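Fitura Desk Oil, 84 ml bottle

Fitura is an oil for wooden desks and tabletops, made in our workshop in Drelham. It goes into the wood and leaves a soft finish, without the plastic feeling of varnish. One bottle is enough for a normal desk. 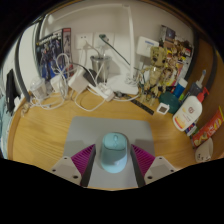 Apply a thin layer with a cotton cloth, always along the grain. Wait 11 minutes and wipe what remains. Let it dry for six hours before you put your things back - in winter better to leave it overnight. 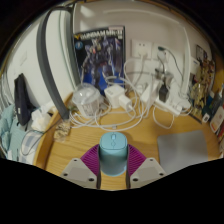
Sotiris Lazaridis writes that two layers were enough for his old desk, but the smell stayed until the next morning, so he advises to open a window. We agree with him.

Not for lacquered surfaces. Available in Natural and in Kurek, a little darker tone. Please close the cap well after use.

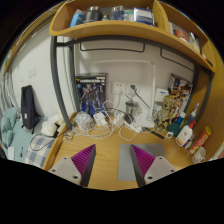 Wooden desk with shelf.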